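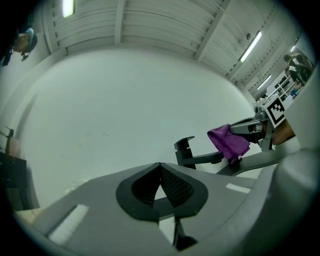

How do I get water spots off a matte black bathroom faucet?

Posted by Rankin88 on June 4, 2019

We have a tall black faucet over a white sink set into a black counter. It gets chalky marks near the base and along the spout. Our water is hard. I tried a regular bathroom spray in January and it left streaks that took a lot of rinsing. What should I use that won't hurt the finish?

grudetholm

Use a soft cloth, warm water and a drop of dish soap. Wipe from the top of the spout down to the base, rinse the cloth, go over it again, then dry with a second cloth. Drying matters most, as the spots are minerals left behind when the water evaporates.

If soap doesn't move them, mix equal parts white vinegar and water and dampen the cloth with it. Don't spray it on the faucet. Hold the cloth on the spot for a minute, then rinse well and dry. Check the care sheet first, because some makers say no vinegar at all on black finishes. Skip scouring powder, bleach and the rough side of a sponge.

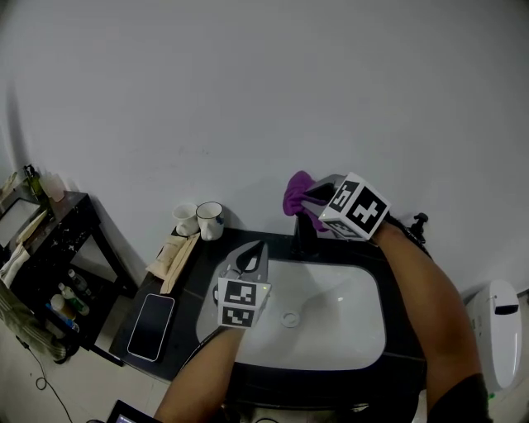 The back of the faucet is the part people miss, down where it meets the counter. Water sits there and builds a ring. Fold the cloth into a strip, pass it behind the base and pull it back and forth. Move the soap pump and any mugs or phones out of the way before you start, or you will be wiping around them. A black counter shows the same spots, so do that last with the same soapy cloth.

Bonham_70

Microfiber. I have had a black Plukis faucet for 4 years and that is all I use, dry, every night after brushing my teeth. Paper towels leave lint on mine.

plainwater893

Same problem at our place. We ended up getting a water softener, which costs a lot more than a cloth. The sink drain still spots a little. Don't use car wax on the faucet, it went blotchy on ours.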